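Section 3. Assembling the Brullach corner shelf

Before you start

Clear a flat surface and lay down a towel. Check that the upper tray, lower tray, posts, top rail, crossbar and hook row are in the box. The bolts are in a paper bag taped under the lower tray. Keep the 8 mm spacers apart from the 16 mm bolts.

1. Set the lower tray on the towel with the raised side up. The lower tray is the deeper one.

2. Stand the front right corner post in its socket and start the bolt by hand. Do not tighten it yet.

3. Fit the right rear post the same way.

4. Slide the upper tray into place between the posts, lip upward, with the angled edge to the front. Start its bolts by hand.

5. Attach the left post at the back edge of the upper tray.

6. Join the posts with the top rail, then add the crossbar a short distance below it.

7. Fasten the hook row to the side rail at the top right. The bent ends must point down and out.

8. Check that the unit stands level, then tighten all bolts from the bottom up.

Caution: Do not use a power driver. Overtightening strips the threads in the posts. 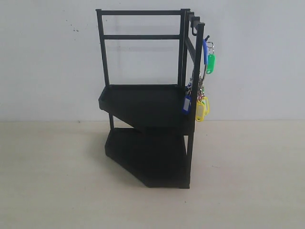 Loading the shelf

Put heavier items in the lower tray. The upper tray holds small things such as mail or sunglasses. Hang keys one set to a hook, and keep each set under 250 grams.

Note: Retighten the bolts after the first week of use. If a part is missing, contact Zalcombe parts service and quote drawing 51.

Cleaning

Wipe with a damp cloth and dry right away. Do not use scouring powder on the trays.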